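Ketchup

Ketchup is a thick, sweet and sour table sauce, today made nearly everywhere from tomatoes, vinegar, sugar, salt and spices. It is one of the most widely eaten condiments in the world and has a surprisingly long and wandering history, most of which has nothing to do with tomatoes at all. The word is also spelled catsup, a form that was once common in the United States and still turns up on a few labels.

Name

The most widely accepted account traces the name to a Hokkien Chinese word, often written kê-tsiap, for a brine of pickled fish or shellfish. Traders carried the sauce and the word through Southeast Asia, where Malay kecap (Indonesian kecap, pronounced with a "ch" sound) came to mean soy sauce. English visitors picked up some form of the word in the late 1600s, and spellings such as catchup, ketchup and catsup ran side by side for generations. The food writer Puspita Tjoa has called it "the best-traveled word in the pantry," and it is hard to argue with her!

Before the tomato

Early English ketchups were thin, dark and salty, closer to Worcestershire sauce than to anything squeezed onto fries. Cooks made them from anchovies, oysters, walnuts and, above all, mushrooms. Mushroom ketchup was made by salting the mushrooms, letting them give up their juice, and boiling that juice with mace, cloves and pepper. It kept for a long time in a corked bottle and a spoonful could rescue a dull gravy. It is still sold in Britain, and home cooks who try it are often delighted by how savory it is.

Tomato ketchup

Recipes for tomato ketchup appeared in the United States in the early 1800s. The first versions had little or no sugar, and some still called for anchovies. Tomatoes have a short season, so makers put up pulp in the fall and worked through it over the year, with mixed results. Spoilage was common, and many producers turned to preservatives such as sodium benzoate. Around the start of the 1900s, a sharp public argument over these additives pushed manufacturers toward ripe tomatoes and much more vinegar and sugar. The result kept well without benzoate, and it was thicker and sweeter too. That is the flavor most people now know.

Flow

Ketchup is a favorite of physics teachers, and for good reason. It is a shear-thinning fluid: at rest it holds its shape almost like a solid, but once it is pushed hard enough it thins out and runs. A glass bottle turned upside down may give nothing at all, then far too much. Tomato solids do part of the work, and many recipes add a small amount of xanthan gum, which thickens the sauce while it sits and gives way when it is shaken or squeezed. Sabina Haque's classroom book Kitchen Liquids spends a whole chapter on it, with mustard and honey for comparison.

Packaging

For most of its history tomato ketchup came in glass, which showed off the color and protected the taste. Plastic squeeze bottles spread in the 1980s and solved the pouring problem almost overnight. Bottles made to stand on their caps followed, keeping the sauce by the opening. Single-serve packets are common in takeout food, and restaurants often use pumps fed from large pouches.

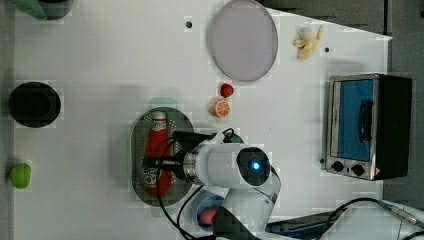
A red ketchup bottle lying on a perforated tray.

Relatives

Banana ketchup, a bright and fruity Philippine sauce, grew popular when tomatoes were scarce during the Second World War and is wonderful on fried chicken and sweet-style spaghetti. Curry ketchup is well loved in Germany, where it goes over sliced sausage. In Indonesia, kecap manis is a syrupy soy sauce sweetened with palm sugar. It shares the old name but none of the tomato.

Storage

An unopened bottle keeps well in a cool cupboard. Vinegar makes opened ketchup slow to spoil, though its color and flavor last longer in the refrigerator.

See also

Chutney
Fish sauce
Mushroom ketchup
Salsa
Tomato paste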